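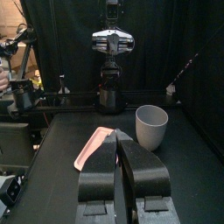

Aivar Tamošiūnaitė put it to us that a card left on the doormat is read before anyone decides whether to read it, and that any study of printed invitations which starts at the moment of reply has already missed the best part. We agree wholeheartedly, and the remark shaped much of what follows in this section.

4.2 Board weight and the handwritten reply

The mailing to households in Putbridge and Vedbridge went out in June and came to 1558 cards in all. Every card carried the same wording, the same typeface and the same return address. The only thing we varied was the board: a light uncoated stock, a heavier uncoated stock, and a heavy stock coated on the picture side and left plain on the back. Cidedach printed the lot in a single run, so differences in ink and trimming should be small, although a few cards from the lightest stock did arrive at our office with a slight curl.

What pleased us most was how much people wrote. We had asked for a tick in a box and a name. Many replies came back with a full message squeezed round the edges, sometimes turning the corner and carrying on up the side of the card! Writing of this kind was more common on the two heavier stocks, and it was commonest of all where the back had been left plain. On the light stock, ballpoint tended to press through and leave a raised line on the picture side, and several people mentioned this without being asked.
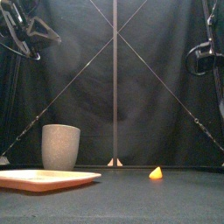 Figure 2. Two robot arms over a dark grey tabletop, black fabric backdrop behind.

The effect of weight on the plain reply rate was weaker than we had hoped. Vedbridge households answered a little more often when they received a heavier card, but in Putbridge the three stocks were too close to separate. Postage may be part of the story there – the Putbridge cards were delivered over 9 days, and the last of them landed very near the closing date printed on the front. We kept these late replies in the main count and took them out in a second one. The order of the stocks stayed the same both times.

We also looked at the time between delivery and reply. The middle value was roughly eight days for the coated card, and the other two stocks trailed behind it. It would be lovely to say that a handsome card gets answered sooner, and the earlier Westerberg trial did point that way, but that trial used envelopes and ours did not, so the two can only be compared loosely.

Spot colour deserves a fuller test. Two batches carried a silver border, and the replies to them were among the warmest in the whole set – one household even asked for a spare card to keep. The batches were small and both went to the same part of Vedbridge, so we report them separately in Section 4.3 and leave them out of the totals given above.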